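Drawer sticks every winter, fine in summer – sand it or leave it?

Posted in Furniture & Fixing, Flovcombe Neighbors Help Board

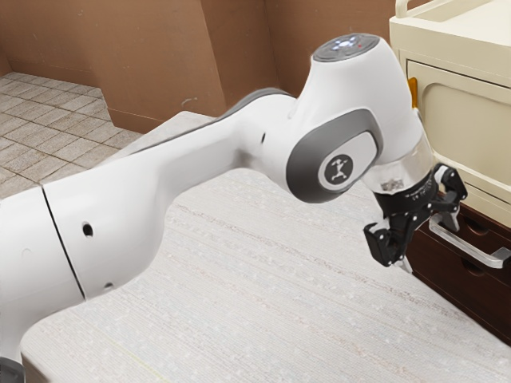
How do I stop a wooden drawer from sticking when the weather changes?

Rub plain candle wax on the runners and along the bottom edges of the drawer sides, then slide it in and out a bunch of times. If it still grabs after that, look for a shiny rubbed spot and sand only there.

Vasylyna Semeniuk wrote:

Ok so more detail, sorry, typing this on my break. It's an old chest from my aunt, four drawers, solid wood I'm pretty sure. Top 2 are fine. Third one down goes in maybe halfway and then jams on the right side. Started in December, same as last year. By May it lets go again all by itself.

I thought wood swelled up in summer, not winter?? But we dry laundry in that room when it's cold out and the windows stream, so maybe that's it. Already tried soap. Worked for a day and then it got gummy and now it's worse I think.

Don't want to sand it and then have a sloppy drawer all summer. Also don't want to buy anything big. Renting, so no workshop, kitchen table only.

Pylyp Stelmakh
Flovcombe, member

It's the laundry. Wood doesn't care what month it is, it cares how damp the air is. Move the rack or crack a window and give it 2 weeks before you touch anything with sandpaper.

Soap – no. Everybody's grandma says soap, mine too, but bar soap pulls in moisture and goes to glue. Get it off first. Damp rag, barely damp, wipe the runners inside the chest and the bottom edges of the drawer, then let it all dry overnight with the drawer out. Don't put it by the heater to hurry it up, I split a drawer side that way and had to glue and clamp it.

Then wax. White candle stub, press hard. You want to see it on the wood.

If you do end up sanding, put pencil on the side of the drawer, all over, slide it in till it jams, pull it out. Where the pencil is smeared is where its rubbing. 3 or 4 passes, try it, again. Fine paper. Wrap it on a block or you'll round the edge over. Wax the bare spot after.

One more thing, take out whatever is in there. Jeans in an old drawer make the bottom sag and then the bottom is what drags. Check that before blaming the sides.

Zakhar Stetsiuk
Sturlow

Swap it with the drawer above, they're usually the same size. Fixed mine.

Vitalii Vasylenko
member

Not always the same size!! On hand made stuff each drawer was fitted to its own hole, ours at home are all different by a hair. Try it sure but don't force it.

What I'd check is if the chest is level. You said it jams on the right only. Old floors. Push on the top corners, see if it rocks, slip a folded bit of card under the low foot and try the drawer agian. Took me one minute and I'd already bought the sandpaper. I used 300 grit by the way which was way too fine to do anything, get something coarser to start.

Also look at the back of the runner on the right side. Nail working its way up, maybe. Run a finger along it, slow.

Vasylyna Semeniuk wrote:

It rocks! Front right foot is off the floor. Card is under there now and it goes in further but not all the way. Soap comes off tonight, then wax. Rack is moving to the hall.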